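The small jobs in the guest room
Opinion - by Yiğit Türkmen

Since September our guest house in Brastolby has a planning system called Virerell. It decides which room is cleaned first and how many minutes each one may take. The management also speaks about robots for the floors. I am not against it, but I would like the work to be understood before it is given away.

A floor machine needs a free floor. Before it can start, a person must bend down and deal with the shoes beside the bed.
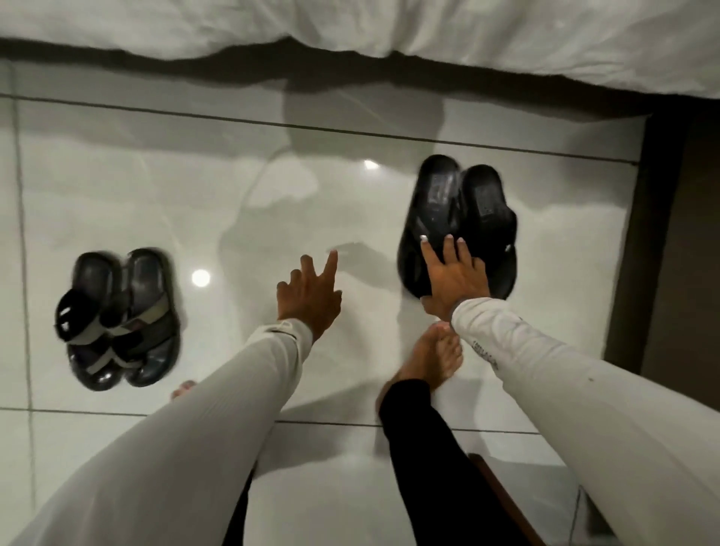
Will the machines take away the cleaning jobs?
For the moment they take the long, even parts of the work and leave the small, bending parts to people.

This is my worry. When I mopped a corridor, my back could rest and my thoughts were my own. If the corridor goes to a machine, my colleagues will have only the picking up and putting in order, 60 rooms in a list, and the list does not know who is tired. My colleague Bülent Kırmızıgül likes the new system because he no longer argues over who gets the top floor - I must admit he has a point.

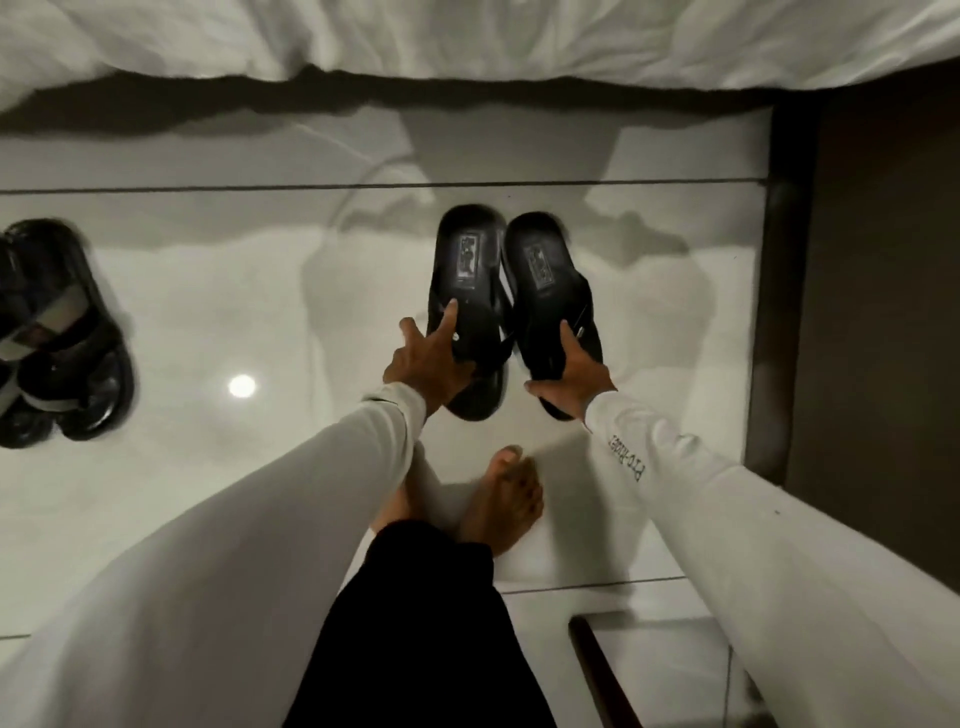
Putting a pair of black slides in order by hand.

I would ask the management for two things. Let the cleaners correct the minutes in Virerell, and pay the bending work as skilled work.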